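Section 4. Getting the desk ready and running your first practice pick

By now you should have the arm bolted down and the gripper wired up, so well done, because that was the fiddly half. What follows is a good deal more pleasant, and you can take it at whatever pace suits you. Kurniawati Krishnan and I wrote these steps while building our own Plonia arm at home, and we've changed them a little each time we got something wrong.

Before you start: keep the power switch where your free hand can reach it, and tie back long hair and loose sleeves.

1. Clear a patch of desk in front of the arm. Ours runs 82 cm from side to side, but a smaller one will do if you shorten the reach in the settings file.

2. Put an open box or tray in the middle of that patch. A shallow cardboard one is perfect, and if the gripper comes down on it too hard you can simply fetch another.

3. Set out a few small things to pick up. Mix the shapes: something round, something long and thin, something soft. Leave a finger's width between them for now.

4. Switch on the controller and wait for the light to stop blinking. It takes 48 seconds on our build, which feels like ages the first time.
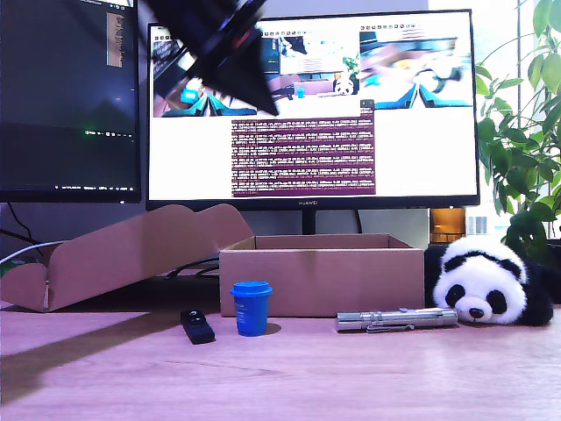
5. Open the camera windows and line them up along the top of your screen, with the terminal underneath. You'll be glancing back and forth between them and the desk quite a lot, so it's worth moving the monitor until your neck is happy.

6. Type "home" in the terminal and press Enter. The arm should rise slowly and stop with the fingers pointing down toward the desk.

7. Check each camera in turn by waving your hand in front of it. If two of them have swapped places, swap their cables at the hub and restart the program.

8. Choose one object, start a recording, and guide the gripper to it. Lower, close, lift, move over the box, open. Go gently!

Caution: never reach under the gripper while the motors are on, even to straighten an object that has rolled a little. Press pause first, and wait for the arm to settle.

Note: bright windows can upset the wrist cameras. Marcelle Lemaire, who lent us her workshop in March, found that the same pick went far better in the evening with the lamps on. If your picture looks washed out, try setting the exposure to 178.

9. Save the recording and put the object back for another go. When you're comfortable with one object, carry on to Section 5, where you'll practice with several at once.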